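Shelf robots keep the Uvel club busy

I've been dropping in on the student robotics club at Zeltirgate all June, and wow, they don't slow down! The project is called Uvel, and the students want a robot hand that can cope with an ordinary store aisle – no special shelves, no tidy lab bench. Hauke Lammers, who coaches the group, has logged 188 hours with them so far (I brought cookies for maybe three of those).

Yellow tape on the floor in the first one, blue shelf strips in the second: 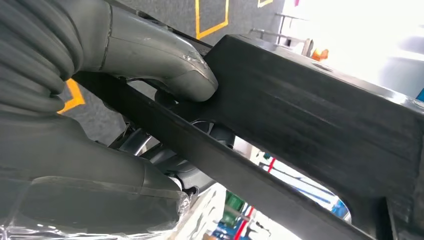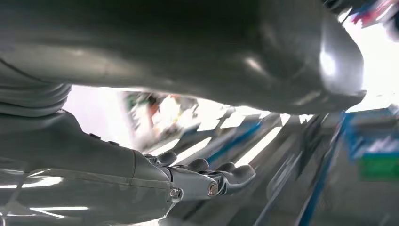 What's next for the club

The Stidadov meet is on 7/4/18, with 33 teams signed up, and our five students are in the afternoon group. Gudrun Strobel is driving the van and still has room for a couple of parents. I'll be there – probably yelling too loud – and I'll post the scores when I get home.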